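Prüfliste Software Greifzelle Wirdale, Stand Mai
Umfang: Steuerung, Wahrnehmung, Bahnplanung, Werkzeuge
Vor jeder Freigabe einer neuen Softwareversion vollständig abarbeiten.

1. Steuerung

1.1 Versionsstand der Steuerung stimmt mit dem Freigabeblatt überein: i. O.
1.2 Not-Halt stoppt den Planer und leert die Auftragswarteschlange: i. O.
Bemerkung: Nach dem Quittieren blieb die Warteschlange leer. In der Vorversion stand noch ein alter Auftrag drin.
1.3 Geschwindigkeitsgrenze im Einrichtbetrieb wird aus der Konfiguration gelesen: i. O.
1.4 Verbindungsabbruch zu Drondik (Planungsdienst) führt zum Halt: i. O. mit Bemerkung
Bemerkung: Halt erfolgt, die Meldung im Protokoll ist aber falsch zugeordnet. Sie erscheint unter Wahrnehmung. Ticket angelegt.

2. Bahnplanung

2.1 Kollisionsmodell enthält Behälter, Tischplatte und Werkzeug: i. O.
2.2 Planungszeit unter 1300 ms bei allen Testposen: nicht i. O.
Bemerkung: 11 Posen nahe der Behälterwand liegen darüber. Der Planer verwirft dort zu viele Handgelenkstellungen. Grenzwert vorerst nicht anheben.
2.3 Schlauchpaket im Modell als Hüllkörper hinterlegt: i. O. mit Bemerkung
Bemerkung: Hüllkörper stammt noch aus der alten Werkzeugdatei. Neu vermessen, bevor Achsgrenzen geändert werden. 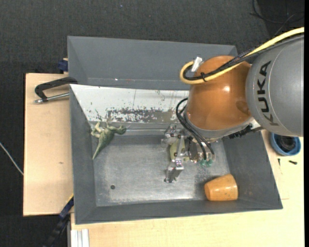 Das Kollisionsmodell in Kos wird getrennt vom Planer geprüft, die Dateien haben eigene Versionsnummern. Zu kontrollieren sind Einheiten, Ursprung und der Sicherheitsabstand zu den Wänden. Ein einfacher Zylinder um das Handgelenk reicht als Hüllkörper nicht aus: Das hellgelbe Kabel liegt am orangefarbenen Gelenk in einer engen Schlaufe, und die dünnen schwarzen Schläuche stehen seitlich im Bogen ab, bevor sie zum Greifer hinunterlaufen. Beide Bereiche brauchen einen eigenen Körper. Für die Greifposen gilt das vor allem bei Teilen in der Ecke, so wie der grüne Dinosaurier hinten links.

3. Wahrnehmung (Nirnosel)

3.1 Kalibrierdatei geladen, Prüfsumme stimmt: i. O.
3.2 Segmentierung auf dem Referenzsatz mit 4000 Aufnahmen durchgelaufen: i. O.
3.3 Leerer Behälter wird als leer gemeldet: nicht i. O.
Bemerkung: Vereinzelt Scheinobjekte durch Reflexionen auf dem Metallboden und an der abgenutzten weißen Fläche. Maske für den Behälterrand prüfen, danach wiederholen.
3.4 Teilweise verdeckte Objekte werden nicht als Greifziel ausgegeben: i. O.

4. Werkzeuge und Protokoll

4.1 Aufzeichnung startet mit dem Auftrag und endet mit dem Halt: i. O.
4.2 Zeitstempel von Kamera und Steuerung weichen höchstens 10 ms ab: i. O.
4.3 Rückkehr zur Vorversion getestet: offen

Ergebnis: keine Freigabe für Automatikbetrieb. Einrichtbetrieb mit reduzierter Geschwindigkeit zulässig - 2.2 und 3.3 nach Korrektur erneut prüfen, 4.3 nachholen.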